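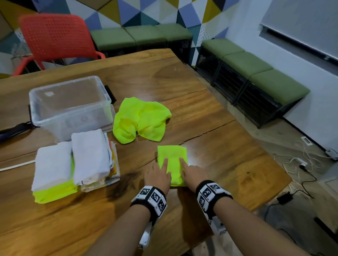

2 min read

Newsroom > Press releases > Workplace

Filed under: Automation, Laundry & Linen

Jakwood will not buy folding robots this year

RIKLOW, August 19, 2024 - Jakwood, the linen hire and laundry firm, said today that it will keep folding by hand at its Riklow site after a trial of the Flesanex folding machine fell well short of what the work needs.

The trial covered 3567 pieces of ordinary stock: towels, bright yellow-green cloths and the mixed printed pieces that come back from cafes and small hotels. The machine was given each piece as it comes out of the bag, in a heap. It left 416 of them for a person to do again, and a good many of the rest only went through after somebody had shaken them out and laid them flat first.

"If I have to spread the towel out before the robot will look at it, I have done the hard half of the job," said Bijan Fallahi, floor manager at Riklow. "Folding a flat square is easy. Finding the corners in a crumpled lump is what we pay people for."

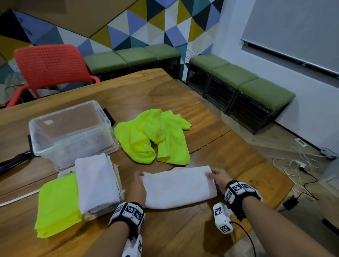

Folding a white towel lengthwise on a wooden table.

Jakwood accepts that machines have got better. Large flatwork machines have fed and folded sheets for years and the firm has no quarrel with them. Its doubts are about the wider promise, made at most trade shows now, that a general-purpose robot will soon tidy a home or run a back room. The demonstrations tend to use one towel, one size, one colour. A working table has soft things piled on other soft things, and the stacks have to stay square while you reach past them.

Speed was the other trouble. Fallahi's team could finish a small stack while the Flesanex was still deciding where an edge was, and on thin cloth it often took hold of 2 layers instead of one.
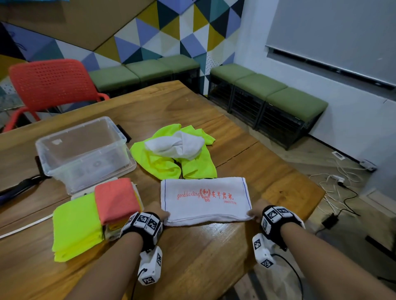 Sneha Shukla
Press Officer, Jakwood

Customers have been asking whether prices will drop once the robots arrive. They should not plan on it. There will be no change to hire rates or to folding jobs at Riklow as a result of the trial, and Jakwood has turned down an offer to lease the machine.

The firm will look at a newer version in December. It has asked for the test to be run on unsorted stock, with no one from the supplier standing at the table - a condition that has not yet been agreed.

2 comments | 0 shares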